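Coin roll hunting 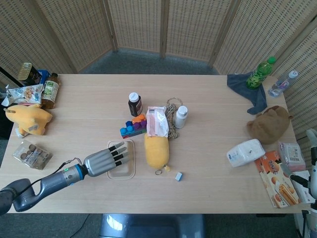
Coin roll hunting is the practice of buying wrapped or bagged coins from a bank at face value, searching them for pieces worth more than face, and returning the rest. It is usually presented as a hobby with no cost and some chance of profit. The first half of that claim is doubtful and the second is rarely documented.

Methods

A hunter asks a teller for rolls or a sealed box, opens them at home, and checks dates, mint marks and metal. In the United States the usual targets are silver dimes and quarters dated 1964 or earlier, wheat cents, and cents struck mostly in copper before the change to zinc in 1982. Searched coins are often marked and returned to a different branch, so that the hunter does not buy them back.

Claims of profit

Most published results come from the hunters themselves, who have every reason to report a good box and forget a dull one. Hilde Kramer, in her pamphlet The Grirncombe Rolls, kept a log of 286 rolls of cents and set aside 31 coins she thought worth keeping. She valued them from a dealer's asking prices -- not the prices a dealer would pay -- and left out fuel and time. Elsie Treloar, who went over the same log, accepted only 2 of the coins as likely to sell above face value. Kramer disputed this, and neither figure has been checked by anyone else.

The often repeated advice that small-town banks hold better coins has little behind it. Rolls tend to move through regional vaults, and a branch may have no local coins at all.

Copper hoarding

Some hunters keep pre-1982 cents for their metal. Melting them has been banned in the United States since 2006, and the supposed value therefore depends on a change in the law or on another hoarder willing to pay extra.

Storage

Coins are kept in paper wrappers, tubes or plastic packets. Soft plastics containing PVC can leave a green film on copper over time.

See also: Coin grading; Mint errors; Wheat cent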